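Household costs notebook — children's clothing strand
20 Aug 2022

Writing this up on a Saturday as the week got away from me. Notes on the clothing and shoes part of the family budget work, mainly so Higinio can pick up the spreadsheet on his own if I am off. The food part is in the previous entry and I have not touched it.

Where we stood at the end of June: 52 families keeping a spending diary, all with at least one child in nursery or the first years of primary. They write down what they buy for the child, what it cost, where it came from and whether it was new, second-hand or given. Most use the paper form. A few send photos of receipts, which I still type in by hand.

First problem is hand-me-downs. The form has a box for "given", and people tick it and then put a price of nothing. Fair enough for a spending diary, but it makes the family with a generous cousin look as if their child hardly wears clothes. I have added a second column for what the thing would have cost second-hand. Prices for that column come from the Martens shop, since most of the diary families live within a bus ride of it. I went through their rails and wrote down a low and a high price for each type of item. Coats were the hardest. A winter coat in a small size varies so much with condition that the low and high are hardly the same garment. For now I use the middle of the two and mark the row with a C.

Second problem is shoes. Higinio thinks we should keep them apart from clothes altogether and I have come round to that. Clothes get bought in lumps, usually before the autumn term and again when the weather turns. Shoes get bought when the feet grow, and the feet do not look at the calendar. One family bought three pairs inside a single season and then none for months. If shoes stay in with clothes, the monthly line jumps up and down and you cannot tell which of the two is doing it. The new sheet has them on their own tab. Slippers and wellingtons go with shoes. Football boots go under leisure, as the parents only buy them because of the club.

I went back over the old rows and moved the shoes across. Took most of Tuesday. Some rows say only "school things" with one figure. I wrote to those families to ask for a split and have had a few answers. Where there is no answer the row stays in clothes with a question mark, and Higinio should leave it alone until I have asked once more.

Third, school uniform. Not every school here has one, and those that do range from a plain polo shirt of any make to a full set from a named supplier. Bondico supplies two of the schools in the diary group, and parents there are writing down 100 euros and upwards at the start of the year for one child. At the polo shirt school the same line is a small fraction of that. I had been averaging the lot, which gave a figure that fitted none of them. Uniform is now its own row, and the summary should give it only for families who have one to buy.
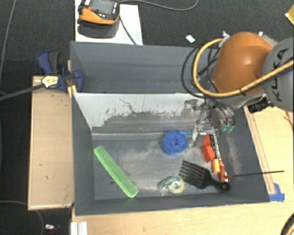
Jasper Mertens

The budget app question came up again. Several parents already use Goseo to follow their spending and asked if they could send us the export in place of the diary. I tried it with one volunteer family's file. The totals agree with the diary to within a few coins, but the app files everything from a supermarket under groceries, so the pyjamas and the socks bought with the weekly shop vanish. In that one file it came to 70 euros over the period, all of it children's things. My view is that we accept the export only along with the till receipts, and at that point the parent might as well fill in the form. I have told them so, politely. One said she would carry on with both.

Yearly figure. With shoes out and uniform out, everyday clothing for a child at nursery is sitting at 400 euros a year on the middle family. I would not quote it to anyone yet. The spread is wide, the coat rows are soft, and we have not had a full winter from the families who joined late. The families with an older child of similar build come out well under that, as you would expect. What I had not expected is that the second child's shoes cost as much as the first's. Parents pass on coats and trousers quite happily but a lot of them will not pass on shoes, and they write so in the margin. One wrote "not shoes, never shoes" and underlined it.

Margin notes in general are worth keeping. I used to leave them out when typing up. They now go in the last column, as written, spelling and all. Some explain a figure that would otherwise look like a slip, such as the parent who paid for a whole class's costumes and was paid back in cash over the next few weeks. That one had been sitting in my totals as her own spending. Corrected, and the repayment noted beside it.

Checked the leisure tab while I was there, only for overlaps. Swimming costumes turn up in both places. I have put them under clothes if bought for a holiday and under leisure if bought for lessons. Where the diary does not say, clothes. Dressing-up outfits are toys. Sun hats are clothes. Rucksacks are school things and do not belong on this sheet at all, though I found four of them.

The Skeris talk. They have asked us for a short piece for their parents' evening on what to put by each month for clothes. I am inclined to say yes but to keep figures to a minimum and talk about timing. The useful thing in the diaries so far is when the money goes out. Families who set a little aside each month had an easier September than those who paid for it all out of one wage, and this comes through clearly in the notes even where the yearly totals are alike. Whether that is the saving itself or just that these families have more room to begin with, the diary cannot tell us. I would want that said plainly on the evening.

Higinio has drafted a first page. My comments on it:

Take out the paragraph on brand names. We did not ask about brands, and the few mentions we have are from parents who felt like mentioning them.

Keep the part on buying a size up, but add that it works for coats and jumpers and does not work for shoes.

Say "second-hand" throughout. He has "pre-owned" in one place and "used" in another.

Move the table to the back — people will read the first half page and no further with a child on their lap.

Still to do on my side. Ask the "school things" families once more. Go back to Martens when the winter stock is out and redo the coat prices properly, with a note of condition for each one. Decide what to do about birthday presents of clothing, which at the moment go down as given and so pick up a second-hand price, even when they came new with the label on. Higinio would use the new price. I would like to see how many there are before choosing, and I have not looked.

Paper forms for the next period are printed and in the blue folder. The new form has the shoes on a separate line and a slightly larger box for notes. The old ones can go for scrap, but keep one copy at the front of the folder so that we know which layout the earlier rows came from.

Backup of the sheet saved before the shoe rows were moved. If a clothing total looks too low against an older printout, that is the reason, and the shoes tab should make up the difference. I checked this on ten families and nine matched. The tenth is a pair of sandals entered twice, which I will take out on Monday.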